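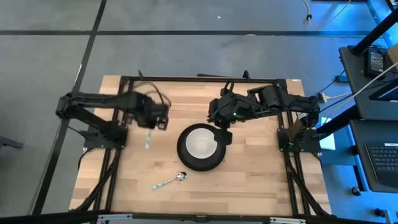
The place-setting task on the Plosirex two-arm kit, left arm at the upper utensil.

April 27, 2018

The Plosirex kit has been on my bench list since January, when Carla Atallah forwarded me the quote and asked whether it was worth the money for a small lab. I have now put enough hours on it to answer, with reservations. The unit was bought at the list price of $2,534 from Drulleo, which is the only distributor that would ship to us without a service contract. I have no arrangement with either company.

What you get for that: two arms, two base plates, two grippers, a rail set, a controller for each arm, and a cable kit. You do not get a table, a computer or mounting hardware for anything thicker than a standard desktop. Our butcher-block top needed longer bolts. The manual covers this in one line on page 31, after the section where you would have needed to know it.

Assembly

Mechanical assembly took me an afternoon. The base plates sit over the side rails, so the arms face each other across the work surface, and the rail positions can be shifted before you tighten down. Do this carefully. If one base is a few millimeters off from the other, calibration will still pass, but the arms will disagree about where the middle of the table is. I had to loosen the right side and redo it.

Cable routing is the weakest part of the kit. The gripper leads loop over the wrist with a lot of slack, and the supplied clips do not hold them. I lost one session to a lead that caught on the elbow and pulled the gripper connector halfway out. The fault code for this is the same as the code for an overheated motor. Myung-ja Ha rerouted everything along the links and tied off the bundles at the bases, and we have not had a repeat.

Test task

I used a place setting: plate, bowl on the plate, two utensils. Starting positions vary from run to run. The goal is a bowl centered on the plate and the utensils lined up beside it. I like this task for a first review because the objects fail in different ways. A bowl has a rim that is easy to grab and easy to tip. A spoon lying flat on wood leaves the fingertips very little to get under.

We logged 60 runs over the evaluation period with the same set of dishes. The bowl was reliable once I lowered the closing force from the default, which is set far too high for tableware. Only 3 runs ended with the bowl off the plate, all of them before that change. Utensils were another matter. The stock fingertips are blocky and flat, and they tend to push a handle along the table before they close on it. Approaching the handle from directly above works better than coming in at an angle. Approaching slowly works better still, but the run time suffers.

Motion quality is good for the price. The arms move quickly through free space and settle with only a little ringing at the wrist. Both arms can work over the same area if you set the keep-out zones by hand. The automatic zones are so conservative that the arms take turns, and you might as well have bought one.

Software

The control package installs cleanly and then asks for a license file that arrives by email a day later. The recording tool is solid. It keeps both arms on one clock, it writes plain files, and playback matched the original motion closely enough that I stopped checking. The calibration wizard is poor. It has no back button, and an error at the last step sends you to the first.

Support was mixed. Omar Nasrallah at Drulleo answered two questions the same day and sent a corrected wiring diagram. A third question, on gripper wear, is still open.

Compared with the Sfeir pair

Siham Akl runs the Sfeir arms at Clurkbridge and let me try the same task there. Those grippers are better and the cables are internal. They also cost more than our equipment budget for the year, and the recording software is a separate purchase.

I told Carla to buy one if she has somebody who can make fingertips and does not mind redoing the cabling on day one. I am cutting a thinner pair for ours now and will post the utensil results when I have a full set of runs.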